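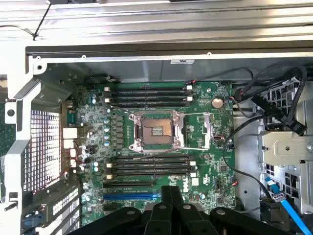
10/21/25

The plan for the weekend was to move everything off the old desktop and be done by lunch. I am writing this on the laptop, so you can guess.

I blame Pandeo, the photo service I signed up for in March when it was free and cheerful. It now has a 200 album limit, which I hit without knowing it had albums. It made one for every day I took a picture. There is an album called Beaulieu Trip with a single photo of a parking receipt. There are seven called Untitled, and one called Untitled Final, so at some point I had a system.

Getting the pictures back out means asking for an export, waiting for an email, and downloading 143 zip files one at a time. I got through six before I started reading what was in them - a mistake, as anyone who has ever cleaned out a closet knows. There went the afternoon. I had forgotten the green couch. I had forgotten we drove to Clumport for a chowder festival and ate hot dogs.

My sister says to pay for Skiva and let it sort things out. Skiva wants my birthday, my phone number and my feelings about sunsets. I'm thinking it over.

Meanwhile, if you sent me anything important before last winter, please send it again. Smaller, if you can.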